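Search this site Search for: Go Recent posts

Brewery Visit: A Long Afternoon at Kulura
Posted in July by Régis Collet

I should say right off that I almost didn't go. Kulura is a solid drive from my place, the open house only ran until six, and my last two brewery tours were the kind where you stand in a gift shop for half the visit. But Matić had put their smoked lager on the guest tap list, and I've been chasing a fresh pour of that one since last summer, so in the car I went.

Parking was easier than I expected. They had opened up the gravel lot behind the cold storage building, and a kid in a Kulura apron was waving people in with a cardboard sleeve from a case of cans. I got there a little before 1 p.m. and the first tour was already gone, so I grabbed a wristband for the next one and wandered over to the taps.

Let me talk about that Matić lager for a minute! I've had it from cans three or four times and always liked it, but the smoke could get a bit ham-like as it warmed up. On draft it was so much softer. More like the smell on your jacket the morning after a campfire, with a nice bready middle and a dry finish. I drank it way too quickly and then went and got the Naka rice beer next to it, which was fine. Light, a little lemony, maybe a bit thin after all that smoke. I probably had them in the wrong order, and that's on me.

The tour groups were capped at 14 people, and I can't tell you how much of a difference that makes. You could hear the guide without anyone yelling over the chiller. Ours started us at the grain, handed around a scoop of Munich malt to chew on (I went back for seconds, it's basically cereal), and then walked us up the metal stairs to look down into the mash tun. It was in the middle of a mash and the whole platform smelled like wet toast.

Kulura does a decoction on their dark lager, meaning they pull out part of the mash, boil it, and put it back to bring the temperature up. I knew that from the label. What I didn't know is that it adds nearly 151 minutes to the brew day, and that they only do it for that one beer. The rest of the lineup is a simple step mash. One guy in our group asked whether you can really taste the difference, and the guide laughed and said the brewers argue about it every time they have to do one.

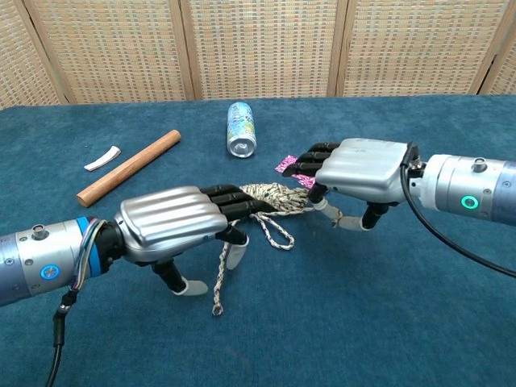 Wulis, who was on my tour, told me later that a regular infusion mash with a pinch of melanoidin malt would get you most of the way there, and that in a blind tasting at home the decocted version came in second. I'm not sure I buy it. Then again I've never brewed a decoction myself, and I've definitely never done one twice on the same day with the same malt, so I kept my mouth shut and drank my sample.

After the brewhouse we went through to the lagering cellar. Cellar is a generous word, it's a cold room with a heavy sliding door, but it does the job. They have horizontal tanks in there and they leave the dark lager in them a full 27 days before it moves anywhere. I asked if they ever get tempted to pull it early in festival season. The guide gave me a long look and said the sales people get tempted. Ha!

We each got a small glass poured right from the tank. Unfiltered, cold enough to hurt my teeth, and hands down the best thing I had all day. There was this cocoa and pretzel crust thing going on that I've never picked up from the bottle. If they ever sold it that way I would be in real trouble. I asked about that too and got a shrug, apparently it comes down to canning line time, and the canning line is spoken for by the pale lager all the way through fall.

The packaging hall was the one part that felt rushed. The line wasn't running, so we mostly stood by a conveyor while the guide explained seaming, and there was a group right behind us. If you go to the next one, ask at the wristband table when they plan to run cans. Somebody on the earlier tour told me they saw it going and that it was LOUD.

Food was a pleasant surprise. There was a sausage stand out back with a really good onion mustard, plus soft pretzels the size of a steering wheel that my table tore up and shared. I'd have liked one thing that wasn't brown, but I went to a lager brewery, so what was I expecting? The line did get long around three, and they ran out of the mustard not long after that. Go early for the mustard.

I should mention the price. Tour, wristband, four pours and a glass to take home was very fair in my book, and members of the mug club got in free. The club itself is 199 bucks for the year. I thought about it for the entire drive home. I live too far away to make it pay off, but if you're local and you like dark lager, do the math, you get a fill every visit and first dibs on the winter bock.

I came home with a four-pack of the dark, a four-pack of a hoppy pilsner I haven't opened yet, and the glass, which has a nice heavy base and a slightly crooked logo. The pilsner gets its own review next week – I want to put it up against the one from Naka, which I also have in the fridge and which I suspect is going to do a lot better when it isn't following a smoked beer.

3 comments

Hopyard Dan
Was there in the morning and the canning line was running. You missed out! Bring earplugs. Agree on the tank pour, I went through the tour twice just for that.

Marzenmom
Did they say anything about the winter bock date? Last year I drove out and it was gone by noon.

Régis Collet
No date yet, Marzenmom. I asked and they said to watch the chalkboard. Club members get it a day ahead, that's all I could get out of them.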